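Projects > Ledger tools > Gullside

Docs Releases Issues Wiki

# Gullside

Gullside is a small command-line tool that reads wallet export files and turns them into one tidy CSV you can hand to whoever does your taxes. I wrote the first version in February, over a couple of very late nights, after trying to match up my own transfers by hand and getting a different total every time!

## What it does

It takes exports from Skonum and Curkska (the two I use myself), lines up transfers that left one wallet and landed in the other, and marks them as internal so they don't get counted as sales. Fees go in their own column – I know some people like them folded into the price, and there's a `--fold-fees` flag for that.

## Install

 git clone the repo, then
 make
 ./gullside convert skonum.csv curkska.csv -o out.csv

You'll need Python 3 and nothing else.

## Test data

The `samples/` folder has 611 rows, of which 138 are internal transfers. Addresses and amounts are scrambled, so please don't go looking them up. Ľubomír Gajdoš sent me the nastiest of the rows (same timestamp, same amount, opposite directions) and they broke my matching completely, so thanks for that, I think.

## Known problems

- Files over 200 MB are slow. It reads the whole thing into memory and I haven't gotten to fixing it.
- Borbély exports use a semicolon and a comma for decimals. Pass `--euro` or you'll get nonsense.
- Swaps split into more than 2 parts only match on the first part. 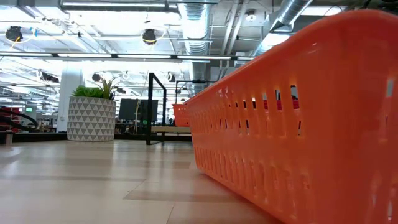

The swap thing is next on my list, and I've got half a branch going already. If you want to help, open an issue with a scrambled export attached – there's a `scramble` command that does it for you – and tell me which rows came out wrong.

Last updated 2021-06-17

Contact | © Gullside | Back to top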